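Re: [jars] Lids, labels and wrapping for the shelf boxes
Saturday, June 16, 2018
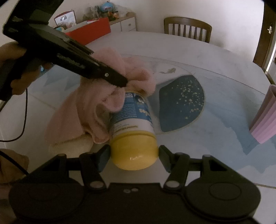

Which way up should a part-used jar travel if the box is too shallow for it to stand?

On its side, with the lid facing the short end of the box and a folded cloth between the lid and the cardboard. Check first that the lid is fully home. A jar of thin liquid should not go in a shallow box at all.

The rest of this replies to Ozan's message, quoted in part below. I have left out the section on labels for the outside of the boxes because we settled that last week.

Ozan Tatlı wrote:

> I have packed the first of the Prellammont boxes and have three
> queries before I do the others.
>
> 1. The list says paper for all glass and plastic jars. I have run
> out of paper and have plenty of old towels and cloths, which have
> to be moved anyway. Are they acceptable as wrapping?
>
> 2. Do I wrap the lid or leave it showing? With the lid covered I
> can't tell one jar from another without unwrapping it.
>
> 3. The Sterkach crates are deeper than the ones we had for the
> kitchen at Losik. Two layers or one?

On 1. Towels are acceptable and in my view better than paper for anything with a smooth side. A fluffy towel grips the jar and does not flatten during the journey as newsprint does. The drawback is volume. One hand towel takes up as much room as the jar inside it, so the number of jars per crate drops. If you are short of crates, use thin cloths between the jars and save the towels for the ends and the top.

Do not fold the towel neatly. A flat fold gives you a hard edge and a gap next to it. Bunch it loosely over the jar, push it down behind the base, and let what is left over hang down the side to fill the space. A second, thinner cloth can go underneath. In the picture the pink towel is over the far end of the jar and a cream cloth shows below it, with the yellow lid left clear. That is the arrangement I mean.

Wash and dry the towels before use. I have had one crate arrive smelling of mildew and it took most of July to get it out of the cupboard.

On 2. Leave the lid showing. The covered part should be the base and as much of the body as the towel will reach. The lid tells you at a glance which jar it is, if the colours differ, and it is also where a leak shows first. If two jars have the same lid, lay them with the labels uppermost so that some of the print can be read without lifting anything.

For jars with a screw lid I do the following before wrapping:

Wipe the thread and the inside of the rim.
Close the lid by hand until it stops.
Turn the jar upside down over the sink for a minute.
Wipe it again and look at the cloth.

If the cloth is marked, put a square of cling film over the mouth and close the lid on top of it. Tape around the outside of the lid is not a substitute. It holds the lid in position but does nothing for the seal, and it leaves glue on the label.

On 3. Two layers, with the heavier jars in the lower one. Put a sheet of stiff card between the layers, cut to the inside size of the crate less a finger's width on each side. Without the card, the upper jars work their way down between the lower ones and end up resting on lids. At Losik we had one layer only because the crates would not take a second, and it should not be treated as a rule.

Weight is the other limit. The scales in the hall read in grams. A full 400 g jar came out at 944 g with its glass and a towel round it, which is more than I had allowed for when I wrote the list. Please weigh one wrapped jar of each kind and multiply up before you fill the crate, or you will be unpacking it again at the foot of the stairs.

Two corrections to the list itself, while I am here.

The line that says "jars to be wrapped singly" should read "glass jars to be wrapped singly". Plastic ones may share a towel provided there is a fold of cloth between them.

The line about the Ye shelf is out of date. Those jars are staying where they are until the new brackets are fitted. Leave them off the count.

On the question somebody raised about labels rubbing: paper labels do suffer against a coarse towel if the jar can turn. The cure is to pack it tightly enough that it can't. Press on the lid with a thumb when the layer is finished. If the jar rolls, tuck in another cloth at the side, low down, where it will wedge. Adding more on top has no effect on rolling.

When unpacking, lift the towel off from the base end and take the jar by the body. Pulling a jar out by its lid is how the last one came open. Shake each towel out over the crate before it goes to the wash, as small lids and spoons tend to hide in the folds.

I will send the revised list to the whole group once Ozan has reported the weights. Replies to the list, please, and trim the quoted text.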